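How to run a table-clearing demonstration at an open day

Joonas Sjöberg, Flultosov workshop, Hinville

We have run the table-clearing demo at the Hinville open day often enough to have a routine for it. These are the steps we follow, written down so that whoever is on the stand this May can set it up alone. They assume two arms on the bench rail, called Nernis (left) and Joseph (right) on our job sheets.

What you need

A wooden table against a plain wall
A serving tray, a plate, a bowl and a cup
A dish rack
A clear plastic container and a black tray
Something to stand in for food
Spare finger pads

Step 1. Lay the table

Do this before the doors open. The serving tray goes in the middle, where both arms can reach it. Put the rack on the right and the clear container on the left, with the black tray in front of it. Use real rice if you can. Visitors like to see a proper meal, and a few stray grains do no harm.

Keep chopsticks parallel and close to the edge of the tray. If they are crossed, the arm tends to pick up both or neither.

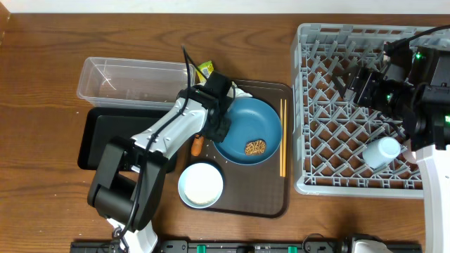 Left gripper over the rim of the blue plate, dish rack on the right.

Step 2. Warm up the arms

Run each arm through its full travel twice with nothing in the grippers. Watch the cables as you do it. They need enough slack to loop freely, but they must not drop across the plate. Last year we lost most of Wednesday morning to a cable that caught on a bracket at full stretch.

Set the speed to 19 per cent. It looks slow from the bench, but people at the back can follow it.

Step 3. Start with the cup

The cup is the best first pick. It is light and easy to see from a distance. Tell people which arm is going to move before it moves, then let it lift the cup and hold it still for a few seconds. Most questions come at this point, so don't hurry on.

If the cup slips, stop the run and wipe the finger pads with a damp cloth. Dry them before you try again.
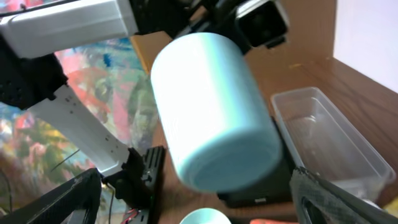

Pale mint-blue cup held at an angle above the table.

Step 4. Move on to the smaller items

Small things take longer and fail more often. Say so at the start and the audience will be patient. We count a pick as good if the item goes where it was meant to go without help. In our practice runs we logged 201 picks, and 67 of those were on the small items.

Check the view from the wrist camera on the side screen between picks. You are looking for anything that has rolled up against the container or the tray, where the fingers can't get round it. 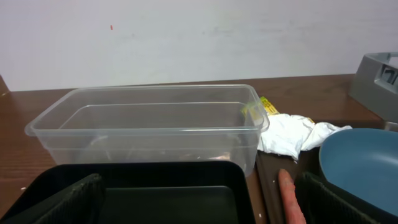

Step 5. Reset between groups

Allow roughly five minutes. Bring both arms back to the rest position and press the hold button before you put your hands on the table. Pick up packets, tissues and crumbs, then lay the serving tray again as in step 1.

Write the start time and the number of good picks on the job sheet. The running total for the stand was 1,305 when we last packed up, so carry on from there.

Step 6. Shut down

Park the arms, switch off at the wall and coil the side screen lead. Crockery goes back in the blue crate under the bench. Throw the rice away the same evening.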